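Troltedura Kitting Cell - Frequently Asked Questions

Last updated 4 Sep 2022

These are the questions we get most often from shops looking at the Troltedura cell. If yours isn't covered, use the contact form and the Dunik sales desk will get back to you.

What does the Troltedura cell do?

It picks parts out of open bins and puts them together as a kit in a tray. The tray then goes to an assembly bench, a packing station or a storage rack. The cell doesn't assemble anything, drive screws or plug in connectors.

What is included?

The base package has one arm, one gripper, the controller, an overhead camera, a table, four bins and a kit tray. You also get the Bodin software, which runs on the controller, and one day of setup and training at your site. Air supply is not needed. The gripper is electric.

Can I buy it without the table?

Yes. Many customers already have a bench they want to keep. It needs to be level, it must not rock, and the top should be a plain light color with a matte finish. If you use your own bench, we ask for measurements before we ship so the arm mount will fit.

How much room does it take?

Allow 77 inches of clear wall and enough depth for a person to walk behind the table with a parts cart. The controller can go under the table or on a shelf next to it.

What kinds of parts can it handle?

Small rigid parts are the easiest. Circuit boards, small motors, brackets, housings and molded pieces are all common. The gripper opens wide enough for most parts you would pick up with one hand.

Wires and cables are harder. The cell can pick up a harness if there is a stiff spot to hold, such as a sleeve, a connector body or a wrap of tape. Loose wire with nothing on it is not supported. Neither are bags, thin film or anything oily.

Do parts have to be lined up in the bins?

No, but they should not be piled up. The camera has to find an edge it can trust. Parts lying in one layer with a little space between them are picked faster and with fewer retries. Parts with wire leads should be spread out when you fill the bin. Two motors with tangled leads will often come up together, and the arm will put both back and flag the bin.

How many part types can I run?

Four bins are standard. The Bodin software stores up to 34 part types, so you can change what is in the bins between jobs without teaching everything again. A second table section adds more bins if the arm can reach them.

How long does it take to teach a new part?

Plan on 14 minutes for a simple part. You put one in the bin, let the camera look at it from several angles, mark where the gripper may hold it, and run a few test picks. Cable harnesses take longer, as you have to mark more than one holding point.

Can I use my own bins?

Yes, with two limits. The walls have to be low enough for the gripper to reach the floor of the bin, and the bin has to stay put when it is bumped. Clear plastic bins are not recommended. Marker or tape on the outside of the bin is fine and does not affect the camera.

Why do you recommend paper in the tray?

Bare metal reflects the overhead lights, and the camera can read a bright spot as a part. A flat sheet of plain paper cures most of that. Change it when it gets creased or dirty. A painted tray also works and can be ordered as an option.

What does a working layout look like?

Keep the tray in the middle and the bins on both sides, with the parts you use most closest to the arm. A layout for a motor, board and harness kit is a good starting point for electronics shops.
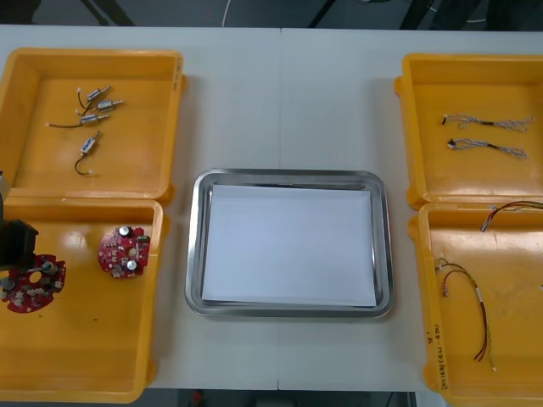
Tratar, a repair shop that has run the cell since May, wrote to us that the harnesses gave them the most trouble. They said they lost most of the first week to wires catching on each other, and that laying each harness flat with its sleeve clear of the others brought the retries down. They still fill those bins by hand and would like to see a feeder for them.

Is a feeder for harnesses planned?

Not at this time. We have tried two designs and neither was reliable enough to sell.

Does it need a safety fence?

That depends on your site and your parts. The arm slows and stops on contact, but a sharp part in the gripper changes the risk. You are responsible for the risk assessment. We supply the force and speed data you will need for it.

What happens if it drops a part?

If the part lands on the table, the cell tries to pick it up once. If it can't, it stops and shows a message - it will not carry on with an incomplete kit unless you have turned that setting on. Parts on the floor have to be picked up by hand.

What does support cost?

The first year is included. After that the support plan is $1,558 per year and covers software updates, phone help and one replacement set of gripper fingers.

Can I send you parts to test first?

Yes. Send at least five of each part, packed so they arrive the way your supplier ships them. We run them on a cell in our shop and send you the pick results along with a list of any parts we don't think will work. There is no charge for the first test. You pay return shipping if you want the parts back.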